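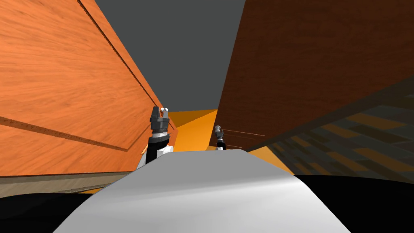 Tromham Motorhome and Campervan Owners
Minutes of the July members' meeting, held in the upstairs room at Tromham

Chair: Helmi Keskinen
Meeting opened at 7.30 pm

Apologies
Received from the members already away in Scotland, who sent a very cheerful postcard. Lucky them! It was passed round and has gone in the scrapbook.

Minutes of the last meeting
Agreed, with one correction. The dump station at the Pronddale site is behind the shower block and not next to the gate as we had it. Anyone who printed the old site sheet should bin it and take a new one from the table by the door.

Matters arising
The shared levelling ramps have come back and are in good order. The long hose is still missing. If it is in your locker under the spare awning pegs (it usually is in somebody's), please bring it to the next meet.

Helmi thanked everyone who wrote to the council about overnight parking by the river. A reply has come and it is better than we had hoped for. They will look at allowing motorhomes to stay one night on the far side of the car park outside the main season. Nothing is settled yet, but the officer who wrote has clearly read our letters properly and even asked what length of bay we would need. Helmi will answer on behalf of the club, and would like members to send her the length of their vans including bike racks and towbars.

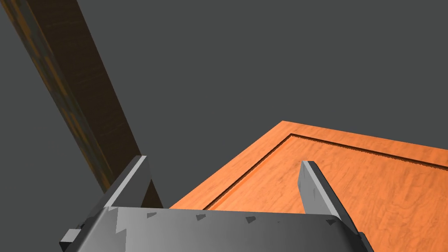 Autumn rally at Pronddale
This took up most of the evening, and rightly so, as it is shaping up to be a cracker. The farm has offered us the top field again and, new this year, the use of the small barn for both evenings. We have the field for 2 nights. Pitches will be £5 per van per night, payable on arrival, with awnings at no extra charge.

There was a long talk about hardstanding. The lower corner got very soft last time and the tractor was kept busy, so the heavier coachbuilts will go along the track and the small campers can have the grass. Members were reminded to turn up with tyres at the right pressure and to leave the corner by the trough clear for anyone arriving late.

Electric hook-up is limited and will go first to people who need it for medical equipment. Everyone else should come with full leisure batteries. A member asked whether generators were allowed and the answer was no, same as before.

The drive out is 196 miles for those coming down from the northern group, and we are delighted that they want to make the trip. They will be met with soup whatever time they get in. Offers of soup to Helmi, please, and could at least one be without meat.

Saturday-style swap table: agreed to run it on the first afternoon. Last year's was tremendous fun and half of us went home with a better kettle than we came with. Please no gas regulators or old hoses, as we can't vouch for them.

Talk on winter storage
Umer gave us a talk on laying up a van for the cold months and it was one of the best we have had. He went through draining down the water system, leaving the taps open, and taking the cushions indoors or standing them on edge so the air can get round them. He also showed us how he checks for damp, starting with the window corners and the roof lockers. Several people went out to the car park in the break to try it on their own vans — always a good sign!

Questions followed on solar panels, mice and whether to leave the handbrake on. Umer has promised to write it all up for the newsletter.
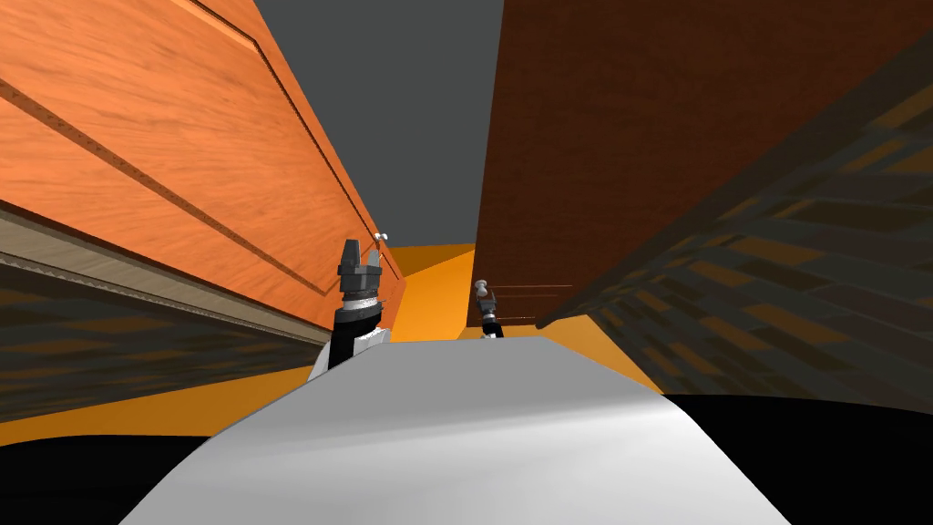 Club fund
The fund stands at £400 after paying for the room. It was agreed to spend part of it on a second set of ramps and a decent folding sign for rallies, as the cardboard one has seen its last wet weekend.

Interior refits
Murín brought along plans for the bench seat and overhead lockers in the old panel van, and had a crowd at the table straight away. There was lively disagreement about catches, with push-buttons just ahead of turn-knobs. Murín is happy to lend the drawings to anyone starting a build and would love company on the job — tea provided, bring your own gloves.

Any other business
The waterfowl reserve has put up a new height barrier at its entrance. Check before you set off.
A member has a roof box to give away, collection only.
Newsletter pieces to Helmi before the rally, please. Photos of dogs in driving seats are always welcome.

Meeting closed at 9.40 pm. The next one will be in the barn at Pronddale on the first evening of the rally, so bring a chair and a warm coat.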